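Trutholm collection notebook
Entry for October, second block, opened 8:40 a.m.

Purpose of this block. The group is gathering two-handed examples for the Stivus task set, in which one hand steadies or moves an object and the other waits, approaches, or takes over. The target for the set is 400 accepted examples. At the start of this block the shared sheet showed 300 accepted, with a further batch still awaiting review by Imani Haverford.

Preparation. Both hand-held grippers were checked before the first recording. The left one had been reported as slow to close in the previous entry. The jaw pads were wiped and the trigger travel was reset in accordance with the procedure Gholamreza Hashemi circulated last month. Closing times on the two sides now agree well enough for our purposes, and no recordings were held back on that account.

The clocks were aligned at 8:55 and again at 11:20. Drift between the two checks was within the accepted limit. Operators are reminded to enter the second check in the sheet even when no correction is made; two earlier blocks have a blank in that column and cannot be released to Zeltness until someone confirms the value.

Procedure. Each example begins with both grippers open and clear of the object. The operator closes the left gripper on the object, holds for a slow count of 3, and then either slides it, lifts it, or offers it to the right. The right gripper stays open until the left has come to rest. It was agreed that early closing on the right side is to be marked as a fault, even if the handover itself is sound. The trained policy has shown a tendency to close both sides together, and Corinne Lindqvist traced this to a run of examples from September in which the operator did precisely that.

Observations. Translucent objects continue to give trouble. The depth estimate is poor along their edges, and the grasp label is sometimes placed behind the near surface. For the present, such objects are to be approached from the side, with the jaws meeting the widest part.

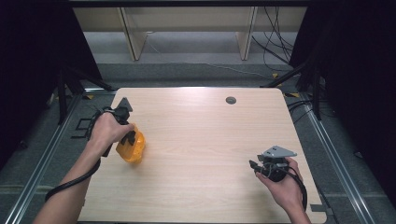

Entered by Esperanza Halvorsen, reviewed by Birdie Lindqvist

The orange object was worked on the left part of the table, held in the left gripper with the right one open. Glare on the far half of the tabletop remains a concern, and I have asked that the Doucet lamp be lowered before the next block — the label tool loses contrast there.

Five examples were rejected at the table: three for early closing on the right, two for a cable drawn tight during the lift. Roughly an hour was lost to a full disk.

Outstanding: confirm the blank clock values; repeat the side approach with a second operator; send the revised fault codes to Imani before her review.

Block closed 12:10 p.m.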